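Ticket: Size finder sends shoppers to the wrong size
Store: Clatelier
App: Larkulell Fit, connected to Plorside checkout
Status: Open, waiting on vendor

Opened in April. Return rate on women's jackets went up the same week we switched the size finder on. Larkulell says the two are unrelated. I'd like to see the numbers behind that.

Vendor reply 1: clear the cache and re-sync the catalog. Did both. Sync log says 800 items updated, no errors. Picked a jacket, entered the same measurements three times, got M, M, L. A clean log doesn't tell me much if the answer changes between page loads.

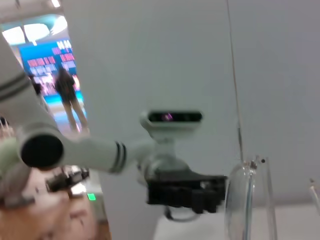
Vendor reply 2: our size charts must be incomplete. Checked. Of 400 jacket listings, 354 have a full chart. The other 46 do have gaps, fine, but the M/M/L jacket isn't one of them.

Turned off the Plorside currency add-on, as a guess of my own. Now the result stays at M, 19 tries in a row. Turned it back on and got L on the second try. Could be the add-on reloads the page and drops the inch/cm setting. Could be luck. I'm not calling it fixed.

Vendor reply 3: "known issue, improved in the next release." Asked what "improved" means and which release. No answer yet.

For now the add-on is off and the size finder is hidden on jackets. Please don't close this ticket automatically again.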